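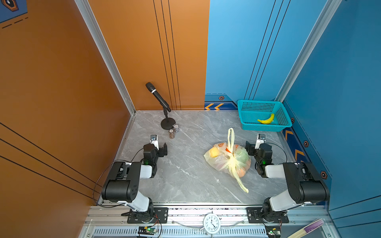
双臂工位，左右夹爪之间是打了结的水果袋，右后角的网篮里有一根香蕉。

十月，周五，开放日

趁脑子还热赶紧记，不然下周一肯定忘光。今天从早上九点半站到下午五点，嗓子已经劈了，字打得乱，大家凑合看。

先说人数。门口签到本上是74个名字，比上次多不少，而且下午那拨几乎是一起进来的，过道一下就堵死了。下次参观一定要分批，每批讲一刻钟，讲完往隔壁带，不能再让大家自由走动。我中间有一阵子背贴着控制柜讲话，回头才发现胳膊肘离急停只有一个拳头的距离（没碰到！但是吓出一身汗）。

今天的安排：一号位是双臂抓取，也就是我负责的这个；二号位是Vurkent那套分拣线的缩小版；三号位放视频，顺便让人坐下喝水。说实话三号位人气最高，因为有椅子。

一号位的东西还是老几样：桌面麦克风、两个小罐子、青绿色网篮、香蕉，中间一袋水果。场地用的是那块灰色大理石纹的底板，两边是橙墙和蓝墙，好几个人一进门就说"好鲜艳"。有个小朋友问墙上的橙色箭头是不是告诉机器人往哪边走，我说机器人不看那个，他明显很失望。也许以后真可以做一个跟着箭头走的小节目？先记在这里，别当真。

上午第一轮，十点开始。任务是右臂提袋子，左臂过来扶一把，然后放到网篮前面。第一次夹爪夹到的是袋身，没夹到提手，一提就滑，袋子原地转了小半圈。观众居然鼓掌了，我也没好意思说这算失败。第二次夹住了那个结，稳稳当当。第三次夹住了拖在外面的那截长提手，袋子提起来以后晃得厉害，左臂等了很久才敢靠过去，等得我都替它着急。

这里有个老问题要再写一遍：薄塑料袋是半透明的，里面的水果隔着一层还看得见颜色，腕部相机经常把水果当成可以直接夹的东西，夹爪就冲着果子去了。打结的袋子比敞口的好一些，结本身鼓出来一块，算是个像样的抓取点。Ouali那边之前建议我们干脆换成布袋，我不太愿意，布袋谁家都能抓，超市塑料袋才是大家真正每天拎回家的东西嘛。

第二轮出了个小插曲。有位阿姨看完问，那它能不能把袋子解开？全场都笑，可我觉得这是今天最好的问题。解结我们试过，双臂一边一个提手头，拉着拉着就变成死结了。我照实讲了，她说那跟我老伴一样。

第三轮换成小物件，左臂去扶麦克风架。底座是圆的，带配重，夹爪从侧面推一下它只挪一点点，比想象中听话。两个小罐子离底座太近，左臂绕过去的时候我一直盯着，最后还是手动暂停，把罐子往外挪了一点再继续。以后演示前，罐子和底座之间至少留出一个夹爪的宽度，请写进摆放表。

Ustyna Pavliuk 下午过来看了将近一个小时，她在Tomley做过同类的双臂台子，问得很细。记几条她的意见：

一，夹爪下降太快，观众看着紧张，她建议演示模式下限到每秒160毫米。我当场改了，原来是200，看起来确实舒服很多，每一遍也没慢多少。我打算演示模式就固定用这个数，做实验再调回去。

二，左腕那根线绕到肩部的弧太大，她担心往后摆的时候挂到。我们用了这么久没挂过，不过她讲得有道理，下周加一个线夹。右边的线是朝蓝墙那边弯过去的，顺便也理一下，两边一起做，省得以后再拆。

三，前面横梁中间的挂钟，她问是不是用来对时间的。对，录像回放的时候看一眼钟就知道是哪一轮，比翻日志快多了。她说回去也要装一个，哈哈。

四，夹爪上的绿色指示灯，站远了根本看不清。她建议在外面另挂一个大的状态灯。这个要花钱，先放着，等下一轮采购一起报。

我反过来问她Tomley怎么处理软袋子，她说他们基本绕开了，只做盒子和瓶子。听完心里平衡了不少。

来的人问得最多的问题还是"这个多少钱"和"会不会抢我们的工作"。第一个我一律请他们去问商务，第二个我讲得不好，每次讲的都不一样，需要提前想清楚。还有一个高中生问我们攒了多少遍抓取记录，我说光袋子这一类就有大约3,000遍，他问其中多少遍是失败的，我答不上来。这个数应该答得上来才对，周一去统计。

Graston的两位同事四点多才到，那时候香蕉已经换过一根了，前一根夹得有点发黑。他们对软物体兴趣很大，盯着香蕉从网篮里夹出来、放回去，看了好几遍。网篮壁有弹性，夹爪碰到边沿它会往里让，力的读数就跟着飘。他们说想拿自己的力控程序来试，我答应先把接口文档发过去。

待办，不分先后：
给左腕的线加线夹，右边顺手理好
摆放表补上罐子的间距
统计袋子类的失败次数
接口文档发Graston
演示模式限速存成单独的配置，别再每次手改
下次多买几根香蕉，要偏青一点的
润喉糖

收工的时候差点忘了关右边那块电路板的电，绿灯还亮着，走到门口又折回来。以后关电这一步写在门背后的单子上吧。袋子里的水果我们几个分掉了，橙色那个归我，挺甜的。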